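Forum Eau et plomberie > Traitement de l'eau
Sujet : Adoucisseur ou pas ? Eau calcaire, devis en main

Gaëtan Hoarau
Posté le 19/12/2021

Bonjour à tous,
Nous avons emménagé en juillet dans une maison à Talla, chauffe-eau électrique, une salle de bain, une cuisine refaite par les anciens propriétaires. Depuis, le calcaire me prend la tête. La bouilloire est blanche au bout de deux semaines, la paroi de douche aussi, et le mousseur du lavabo s'est bouché deux fois.
J'ai demandé l'analyse à la mairie : dureté 216 mg/l, exprimée en carbonate de calcium. Nous sommes 4 à la maison.
Un commercial de chez Arnetti est passé. Il propose un adoucisseur à sel à 636 euros, pose non comprise. Le plombier (Martens) me dit d'attendre et de commencer par régler le chauffe-eau. Je ne sais pas qui croire. 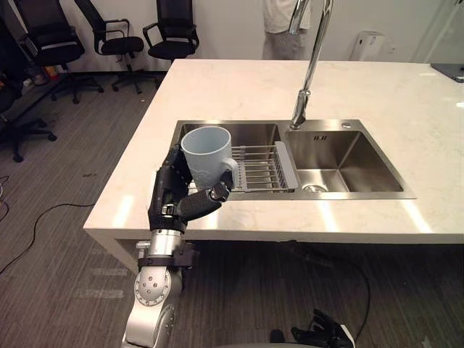

Le devis ne parle pas du robinet d'eau froide de la cuisine, et c'est ma première question : faut-il le laisser en eau non adoucie pour boire ? Le commercial dit que ça n'a pas d'importance, Martens dit que si. Chez nous toute l'eau de boisson se prend là, le thé, le café, les tasses comme la bleu clair au-dessus de l'évier. Deuxième question, le plan de travail est en marbre blanc et j'ai lu qu'il ne fallait pas y mettre de vinagre blanc. Vous détartrez avec quoi dans ce cas ?
Merci d'avance.

fenna.aerts
Bonsoir Gaëtan,
216 mg/l, ça fait 21,6 degrés français. Ce n'est pas une eau très dure, c'est moyen. Pas de quoi se précipiter sur un adoucisseur.
Votre chauffe-eau est réglé à combien ? Le tartre se forme surtout quand on chauffe fort. Beaucoup d'appareils sont livrés avec le thermostat au maximum et personne n'y touche ensuite.

Gaëtan Hoarau
Je suis allé voir, la molette est à fond. Il n'y a pas de graduation, juste un plus et un moins. Je ne sais pas à quelle température ça correspond.

fenna.aerts
Mesurez avec un thermomètre de cuisine au robinet le plus proche du ballon, en laissant couler un peu. Il faut viser 60 dans le ballon. Ne descendez pas trop bas, à cause des légionelles. Coupez le courant au tableau avant d'ouvrir le capot.

Cinzia Benedetti
Pas d'accord avec Fenna. Moi j'ai une eau du même genre et j'ai changé deux résistances avant de faire poser un adoucisseur. Depuis, plus rien. Moins de lessive, moins de produit pour la douche, le linge est plus souple. Il faut compter les sacs de sel et l'entretien annuel, c'est vrai, mais un chauffe-eau neuf plus la main-d'œuvre, ça chiffre vite aussi.
Pour le robinet de cuisine, oui, gardez une arrivée non adoucie. L'adoucisseur remplace le calcium par du sodium. Chez moi le plombier a repris une dérivation avant l'appareil, il en a eu pour une heure. Demandez que ce soit écrit sur le devis, parce qu'après la pose c'est beaucoup plus pénible.

fenna.aerts
Deux résistances en combien d'années ?

Cinzia Benedetti
Neuf ans.

fenna.aerts
Donc c'est une usure assez normale, à mon avis. Une résistance blindée dans une eau moyenne, sans vidange ni détartrage, ça ne tient pas toujours beaucoup plus. Une stéatite serait peut-être un meilleur choix si Gaëtan change le ballon un jour.

Gaëtan Hoarau
Mesuré ce matin : l'eau était nettement trop chaude, j'ai baissé la molette en deux fois et je suis maintenant à la bonne valeur. Je verrai ce que ça donne sur la douche, mais je comprends que la bouilloire, elle, ne changera pas.
On m'a aussi parlé d'un boîtier magnétique Jitard à clipser sur le tuyau -- sans sel, sans entretien. Quelqu'un a essayé ?
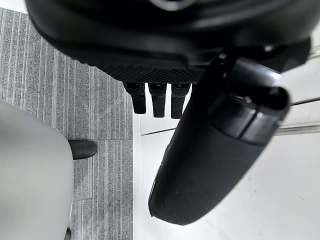

Kobe Smits
J'en ai eu un pendant deux ans sur l'arrivée générale. Aucune différence, ni sur la bouilloire ni sur les robinets. La dureté mesurée avec des bandelettes était la même avant et après, mais ça, le vendeur le reconnaît : l'appareil est censé modifier les cristaux, pas les enlever. Je l'ai revendu à un voisin qui en est content. Faites-vous votre idée, mais demandez une période d'essai par écrit.

Cinzia Benedetti
Même avis que Kobe là-dessus. Argent perdu.

Lotte Schouten
Bonjour, je réponds pour le marbre, puisque la question est passée à la trappe. Pas de vinaigre, pas de citron, pas d'acide citrique, pas de détartrant du commerce, même dilué. L'acide attaque la pierre et laisse une marque mate qu'il faut faire repolir. Au quotidien : savon noir ou savon neutre, rincer, essuyer. C'est surtout essuyer qui compte, le calcaire se dépose quand l'eau sèche toute seule.
L'inox, lui, supporte le vinaigre, à condition de rincer. J'imbibe un chiffon au-dessus d'une bassine, je le pose au fond du bac, jamais sur le bord. Pour un mousseur, dévissez-le et faites-le tremper dans un verre, loin du plan.
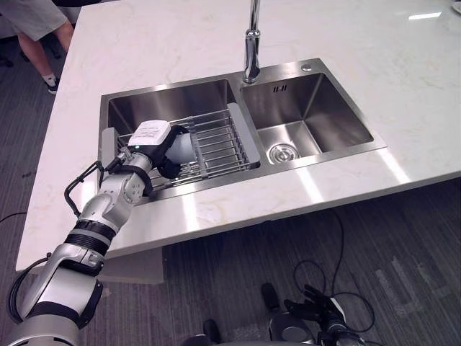 Évier inox à deux bacs, égouttoir extensible posé sur celui de gauche.

Gaëtan Hoarau
Merci Lotte, c'est clair. J'avais déjà le vinaigre en main hier soir.
Pour l'adoucisseur, j'ai rappelé Arnetti. Ils acceptent d'ajouter la dérivation pour la cuisine, en supplément, et ils ne veulent pas bouger sur le prix de l'appareil. Je n'ai pas signé.

Kobe Smits
Demandez aussi où part l'évacuation de la régénération et combien d'eau ça consomme. Il faut une vidange à proximité. Chez mon frère ils ont dû percer le mur du garage et ce n'était pas prévu.

fenna.aerts
Et le contrat d'entretien, lisez la durée d'engagement. Je maintiens que j'attendrais six mois avec le ballon bien réglé.

Cinzia Benedetti
Et moi je maintiens le contraire :) Mais pour la dérivation on est d'accord.

Gaëtan Hoarau
Je vais attendre que Martens repasse vider le ballon. S'il y a beaucoup de tartre au fond, je reprends le devis. Je remettrai un message à ce moment-là.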